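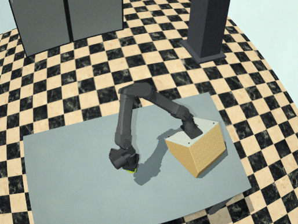 Hillent TS matt worktop coating is a two-part, water-based polyurethane for benches, tables and counters that are used every day. It is supplied as a base and a hardener, mixed on site and applied by roller or spray over a primed surface. The standard range has 16 colours, all in the same matt finish. The pale blue-grey of the tabletop, plain and without any printed pattern, is typical of the cooler shades people choose for workrooms, where a white top gives too much glare under strip lights and a dark one shows every speck of dust. Darker shades can be ordered but need an extra coat to cover evenly.

Where it can be used
TS is made for horizontal indoor surfaces: MDF, birch ply, solid timber, primed steel and old laminate that has been keyed and degreased. It is not suitable for floors, for outdoor furniture or for surfaces that stay under water. Chopping and food preparation should be done on a separate board. Oily timbers such as teak and iroko must be sealed first with Hillent Barrier Primer, and the first coat left overnight before going further.

Preparation
Remove wax, polish and silicone with the Hillent degreaser and two clean cloths. Sand bare timber to 180 grit and old paint to 240. Fill dents with a two-part filler; single-pack fillers shrink and will show through a matt finish within weeks. Round over sharp edges to a radius of at least 2 mm. A film pulls thin on a square edge, and that is where nearly all early wear begins. Vacuum, then wipe with a damp cloth and allow the surface to dry.

Mixing
Stir the base before adding the hardener. The ratio is 10:1 by weight. Mix by hand for two minutes, scrape the sides of the tub, then mix for one minute more. Leave to stand for five minutes so that air can escape. The mixed product stays usable for 40 minutes at 20 °C and for less time in a warm room. Thickening is not a reliable sign that the time has passed — the mix may still look normal and will dry with a weak film. Do not thin it to make it last longer.

Application
Use a short-pile microfibre roller and lay off in one direction only, along the longest side. Keep a wet edge. On tops wider than 900 mm, two people should work from opposite sides.
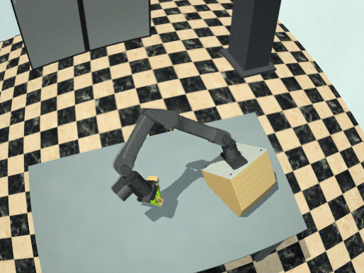

Apply two coats for light use and three for workshops and classrooms. Allow four hours between coats and rub down lightly with a fine grey pad. Do not rub down the last coat, as this leaves shiny patches that cannot be polished out. Legs and frames may be coated in the same product, though one coat over primer is usually enough.

Drying and hardening (20 °C, 50% humidity)
Touch dry: 1 hour
Recoat: 4 hours
Light use: 24 hours
Full hardness: 7 days
Minimum temperature for application: 12 °C

During the first seven days, do not leave rubber feet, plastic mats or hot cups on the surface. Rubber in particular can mark the film for good.

Technical data
Finish: matt, 8 gloss units at 60°
Solids by weight: 43%
Coverage: 10 square metres per litre per coat
Rub resistance: 3,000 cycles, own test, no visible change in colour
Pack sizes: 1 litre, 2.5 litres, 5 litres (hardener included)
Storage: 5 to 30 °C, unopened, 12 months. Protect from frost.

The rub test was carried out at our Prinerstead works by Kanako Tamura on panels with three coats, left for seven days before testing. A damp cotton pad was used. Results with scouring pads are much lower and we do not publish a figure for them.

Cleaning and repair
Clean with warm water and a little washing-up liquid. Pen and grease marks can be removed with a 50% alcohol wipe once the coating is fully hard. Avoid melamine sponges; they polish the matt surface. Small scratches can be touched in with a fine brush, but on a pale colour the repair will be seen at a low angle. For larger damage, rub down and recoat the whole top from edge to edge.

Ordering
All standard colours are held in stock. Mixed-to-order colours take five working days and cannot be returned. Painted sample cards are free of charge, and we advise viewing them flat and in the room where the top will be used. Trade accounts are handled by Bleddyn Gwynne, and questions about old coatings or unusual surfaces should go to Inês Seixas in the technical office.

Data sheet revised 30 Jul 2018. Replaces the June issue, which gave the wrong recoat time.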